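Kennedy Street lunch club to reopen after summer break

Aug 30, 2018

Regulars at the Kennedy Street lunch club will be glad to hear that the doors open again next week, after a long and rather quiet summer while the old hall had its wiring and windows seen to.

The club, which began in January with one table and a very large pot of soup, now serves 50 people at each sitting, and there is usually a friendly queue down the steps well before noon. Lunch still costs £3, pudding included, and tea is free for as long as you care to stay and chat (which for many is most of the afternoon!).

Organiser Keegan Cloutier said the break had felt far too long. "I've missed the noise more than anything - the chatter, the chairs scraping, everybody talking at once," he said.

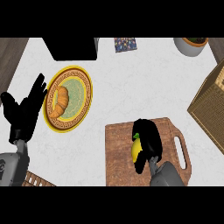

A summer raffle brought in £500 towards new chairs, and the Clomero bakery has kindly promised bread for the whole of the autumn. Anyone who would like to come along, or who knows a neighbour who might enjoy the company, can leave their name at the library desk.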